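Panganiban Hall goes all-LED ahead of its December season

5 Aug 2023

The Panganiban Hall in Adstead has finished the biggest lighting upgrade in its history, and the crew can't stop grinning about it. The 1,383-seat venue has swapped its aging tungsten rig for 57 new LED fixtures, a fresh control desk and a network that finally reaches every corner of the building, balcony rail included.

The project was led by Florante Navarro, the hall's head of lighting, working with rental and installation company Brarness. Navarro had been asking for a new rig ever since a touring dance show had to leave half its cues out.

“We were patching around dead dimmers every single week,” he says. “You'd get a beautiful plot from a visiting designer and then spend the afternoon working out which parts of it we could do. Now I open the file, load it, and we're focusing before lunch. I still get a kick out of that!”

Brarness gave the job to project manager Thịnh Đinh, who had 4 weeks between the last graduation ceremony and the first concert of the new season. The old dimmer room was stripped out completely, and more than a few surprises came with it – one run of cable had been painted into the wall so many times that the team had to chase it out by hand.

“The building is a gem, but it doesn't give up its secrets easily,” Đinh says. “The crew here were fantastic. They know which hatch opens, which one sticks and which one you really don't want to stand under.”

Moving profiles now cover the front of house positions, with wash lights over the stage and a row of compact battens along the upstage truss. Navarro chose the battens after seeing them at a demo day and says they have already changed how he lights the hall's big white cyclorama. Color mixing is smoother, skin tones look better from the cheap seats, and the stage is a lot cooler for the string players, who have been the first to say thank you.

The new desk was put through its paces at an open evening for local schools, when 300 students came in to try programming a song each group had picked. Garby, the Adstead youth theater company, took over the stage for the second half and ran its own show from the desk with Navarro standing well back.

“They were faster than me by the end,” he laughs. “Two of them have already asked about work experience, and I said yes before they'd finished the question.” 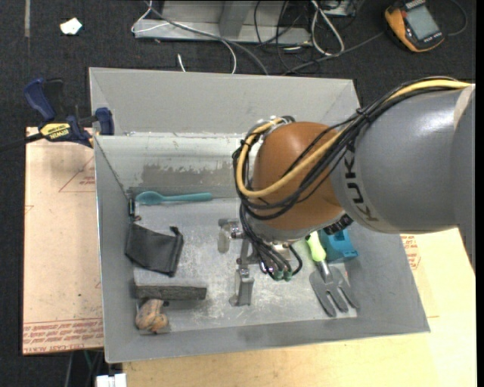
Garby returns to the hall in December with a full-length musical, and its young lighting team will be using the whole rig.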